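Bent wire racks: rust at the cross welds after the dishwasher
Home Repair Boards > Kitchen and Household > Metal and Finishes
Started February 2023

pellworth_k
I have two sink racks, both black coated wire, both sold under the Altard name. After 7 months one of them is leaving orange dots on the counter mat. The dots line up with the cross welds on the underside, never with the straight runs of wire. The other rack sits in a cabinet and is fine. Both went through the dishwasher in January, once, on the normal cycle. Is there a way to seal the welds, or is the coating finished once this starts?

drumlin44
It's finished at those points. A dip or powder coat pulls thin over the sharp corner where two wires cross, and there is usually a pinhole in the crevice. Water sits in there by capillary action. Detergent is alkaline and hot, so it gets under the edge of the film. You can spot repair but you can't restore it.

oxbow_lane
Disagree with "finished." I repaired one of these last year and it's still in daily use. Procedure:
Dry it in the oven at 196 F for an hour. Mine has no plastic feet. Check yours.
Brush each weld with a brass brush until the orange is gone.
Wipe with isopropyl.
Two thin coats of appliance epoxy with a small artist's brush, a day apart.
Leave it alone for a week before it gets wet.

drumlin44
The brass brush doesn't reach the inside of the crevice, which is where the rust is. You painted over it. It will come back through the epoxy, only slower.

oxbow_lane
Slower is the goal. It's a dish rack.

tamsin_r
What is the wire under the coating? If a magnet sticks it's mild steel and drumlin44 is right. The 200-series stainless ones will sometimes grab a magnet weakly near the bends, so test on a straight section.

pellworth_k
Magnet sticks hard everywhere. Mild steel, then. No plastic feet.

quillback
Before you put time into it, consider where the rack lives. I stopped using coated wire next to the sink and moved it to dry duty. No orange dots since. The open front style is better for this anyway, as you can get a mug out without lifting it over a rim.
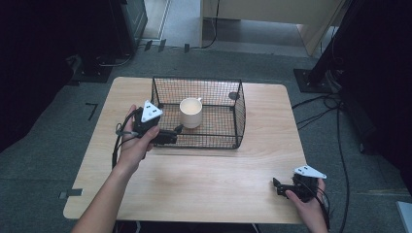 Wire basket with the open front, one mug in it.

The mesh on this type is finer than on a dish rack, so there are far more crossings per square inch and far more places for the coat to be thin. I wouldn't put one in a dishwasher at all.

drumlin44
Agree on the crossings. Fine mesh also bridges with coating when it's dipped, and the bridged corners crack when the wire flexes. Powder does a bit better there but has trouble getting into inside corners.

pellworth_k
Dry duty doesn't help me much. I need something to drain dishes on.

hob_and_rail
Then buy 304 stainless and stop coating things. I have the Prirnska one, 6 years, hard water, no rust. It cost more than the Altard and I have not thought about it since.

tamsin_r
Is it actually marked 304? Plenty of them say "stainless" and leave it there.

hob_and_rail
Stamped on the underside of the tray. The rack itself isn't marked. I'm assuming they match.

tamsin_r
That's a large assumption — the tray is sheet and the rack is drawn wire, probably from different suppliers.

oxbow_lane
Another option is having it stripped and recoated with nylon. Becerra in Andivley does small batches. They quoted me about 2 weeks. It cost more than the rack did, so I went with the epoxy.

drumlin44
Nylon is a good coating for this. It's thick and it tolerates flexing. Ask whether they blast before priming, and whether they'll do the primer at all on a piece that small. Without primer it lifts at the welds the same way.

pellworth_k
Not paying more than the rack is worth. I'll do the epoxy on the wet one and keep it out of the dishwasher. Will the oven step smell?

oxbow_lane
A little. Open a window.

drumlin44
Take photos of the welds before you paint and check them again in the summer. I'd like to know which of us is right.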